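Ullent Stage News
November 27, 2022

"The Ferry Window" to open the spring season at the Ullent

The Ullent will open its spring season with a new staging of "The Ferry Window," the three-act family drama that closed the old Randell Playhouse 30 years ago. The play has not had a full professional production in the city since then. Rehearsals start after the winter break, and the run is planned for five weeks, with an extension possible if the summer tour booking moves.

The play takes place over a single night in the ticket office of a river ferry. Two sisters have inherited the business and can't agree whether to sell it. A third sister, who left as a teenager, arrives on the last boat. The first act is mostly comedy. The second is not, and the third has a long scene played almost in the dark that people who saw the Randell production still bring up at post-show talks.

The new staging will be done on the main stage and will use the thrust, which means the first two rows of the center section come out. Seats along the sides of the thrust will be sold at the lower price. Anyone who has sat there for other shows will know that you see a lot of shoulders, but you are also very close to the actors, and for this play that may be a fair trade.
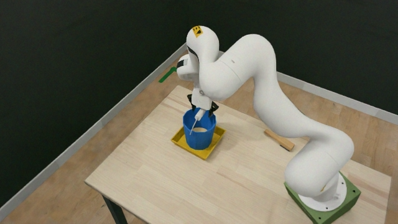 Blue bucket and yellow tray on the table, with the robot arm reaching over.

The text

There are two versions of the script. The one in print is the shorter one, cut for a touring company that had to be out of the building before the last bus. The longer one was used at the Randell and survived as a stage manager's prompt copy, with cues penciled down the right-hand side and a coffee ring on most of act two. The Ullent will use the longer text with a few trims.

What comes back is mainly material for the middle sister. In the printed version she has very little to do after the intermission except answer the telephone. In the prompt copy she has a speech about the winter the river froze, and a quarrel with the older sister over a set of account books that explains why the business is in trouble in the first place. Audiences who know only the printed text have sometimes found the ending sudden. With the quarrel restored it has been coming for an hour.

The trims are to a subplot about a traveling salesman. He still appears in act one, and he still loses his hat.

Running time at the first read-through, with no movement and no scene changes, came in a little under three hours. The company expects to bring that down. There will be one intermission, placed after the second act. The Randell had two, and the bar was glad of it, but the last train leaves earlier now than it did then.

Casting

All three sisters have been cast from actors who have worked at the Ullent before, two of them in last season's repertory. Full casting will be announced when contracts are signed. Auditions for the smaller parts were held in October and drew a larger turnout than expected, so a second day was added. Those who were seen on the second day should have heard by now. If you have not, please write to the casting desk and check that your email address was entered correctly, as several messages bounced.

Understudies will play one scheduled matinee in the fourth week. That performance is sold at a reduced price and is clearly marked on the calendar. 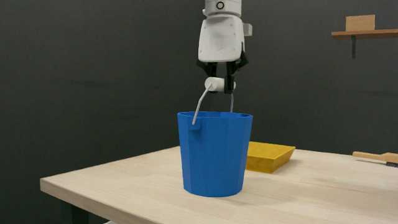 The director has asked for a longer rehearsal period than usual, six weeks in place of four, and the theater has agreed to it. The extra time is for the dark scene in the third act. It needs to be lit by what is on stage: a lantern, the dial of a radio and the light from the ferry landing through the window of the title. At the Randell this was managed with a good deal of help from the balcony spots, turned down as far as they would go. The lighting department would like to try it without them. If it can't be heard and followed from the back row by the end of the second week, the spots will go back on.

Understandably, there have been questions about how dark is dark. The aisle lights will stay lit throughout, and ushers will seat latecomers only during act one.

Music

The first production used a solo accordion, played live in the wings. The score was never written out, and the only recording is a cassette of a dress rehearsal in which the accordion can be heard mainly during other people's lines. For the new staging the Ullent has commissioned music from the Prokopenko Quartet, who played for the theater's winter concert last year. They will keep the accordion tune that opens each act, as far as it can be made out, and write the rest new.

The quartet will play live for every performance except the student matinees, when a recording will be used. They will sit upstage left, behind the ticket office wall, and for most of the evening they won't be visible. In the third act the wall is supposed to let some light through and they will be seen faintly. The designer and the quartet are still discussing this.

An album is not planned. The quartet would like to record the suite separately at some point, and readers will hear of it in this newsletter if that happens.

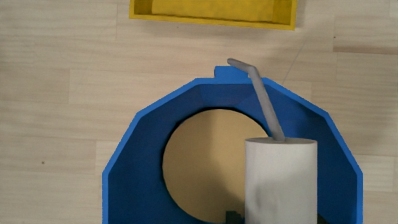 The set is being built in two halves so that it can share the stage with the children's show, which plays mornings during the second and third weeks. The office unit splits down the middle, rolls back on both sides and leaves the thrust clear. The changeover has been timed on paper at 40 minutes. The stage crew thinks this is hopeful. The children's show has agreed to finish its last morning performance earlier on days when there is also a matinee, which should help whatever the real number turns out to be.

No water will be used on stage. Earlier reports that the thrust would be flooded were wrong, and came from an early sketch that was never costed. The river will be done with sound.

Tickets and dates

Subscribers can book from the first week of January and single tickets go on sale two weeks after that. As before, subscribers may exchange into any performance of the same price without a fee, up to a day ahead. Exchanges into the understudy matinee are allowed but the difference in price is not refunded.

The house will hold 1110 for this production with the two front rows out. Subscribers whose usual seats are in those rows have been written to and offered the nearest seats in the row behind, or a move to the side of the thrust at the lower price with the balance credited to their account. So far most have asked for the row behind. If you sit in either row and have not had a letter, call the box office before booking opens and they will hold something for you.

Captioned and audio-described performances are set for the third week. There will be a touch tour of the set ahead of the described performance. Places on the tour are free but limited, and should be booked by phone with the ticket.

Post-show talks will follow two of the evening performances. One will be with the cast. The other will bring back members of the Randell company, and the theater is still trying to reach a few of them. If you worked on the production in any job, front of house included, the office would like to hear from you. Programs, posters, photographs and ticket stubs would also be welcome on loan for the lobby display. The display case locks, and everything lent will be logged and returned after closing night.

The Randell itself, for those who came to the city later, stood on the corner opposite the bus station. It seated far fewer people than the Ullent and had a raked stage steep enough that furniture had to be pinned. The building was sold after "The Ferry Window" closed and is now offices. The ticket booth was saved, and has been in storage at the Ullent's scene shop ever since. The designer measured it in the hope of using it in the set, but it is too narrow for two actors and a telephone. It will stand in the lobby during the run.

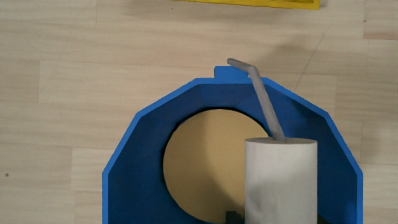
Cliser Prize goes to a first play

The Cliser Prize for new writing, announced last month, has gone to "Half Board," a first play set in a seaside guesthouse out of season. The prize carries 4000 dollars and a week of development time in the Ullent's upstairs studio, ending in a public reading.

The judges read more scripts this year than in any earlier round and said in their statement that the standard of the dialogue was high and the standard of the endings was mixed. They also commended two other plays, a courtroom comedy and a monologue for an actor over seventy. Neither carries money, but both will be given a closed reading with professional actors.

The public reading of "Half Board" is planned for late spring, after "The Ferry Window" has closed. It will be in the studio with unreserved seating, and admission is pay what you can. The play runs ninety minutes with no break. Scripts will be in hand and there will be no set beyond a table and some chairs.

Entries for the next Cliser round open in the summer. The rules are the same apart from one change: co-written plays will now be accepted, provided that neither writer has had a full-length work produced. Plays must still be sent as a single file with the writer's name on the cover page only. Several good scripts had to be set aside this time with the name printed at the foot of every page, so please check before sending.

Box office hours over the holidays are posted on the lobby door and at the foot of the calendar page. The phone line will be closed for the New Year weekend, and messages left then will be returned in the order they came in.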